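Rantala House residents' meeting, March, 7pm

Present: Irja Lahtinen (chair), Geert Van Beek, Ilari Huttunen, Martti Väisänen (minutes). Apologies: Veikko Saarela.

1. Last minutes – agreed, no changes.

2. Bike store. Key deposit going up to 50. Geert to do new list, old one has 2 people who moved out.

3. Cleaning contract. Skilix quote in, 2000 for the year, stairs and ground floor. Ilari thinks too much. Fullier still to reply, Irja to chase. Edges and corners to be writen into whichever contract we sign. 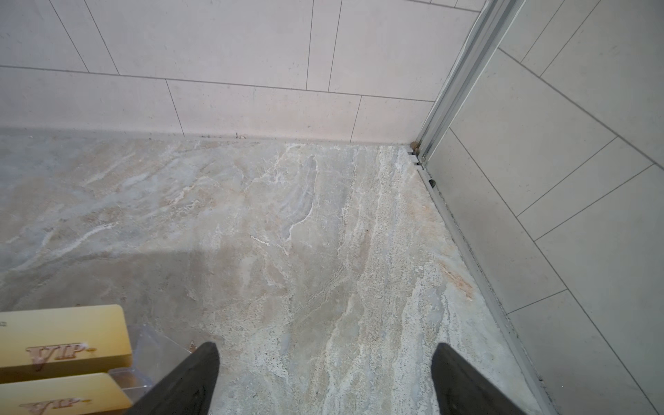
Item 3: wall tiles and floor joint, dirt along the seam.

4. Garden. 200 for bulbs and compost, agreed. Martti asked re hedge – left til next time.

5. AOB. Post for Redwood next door keeps coming to us, Geert to have a word.

Closed 8.10pm.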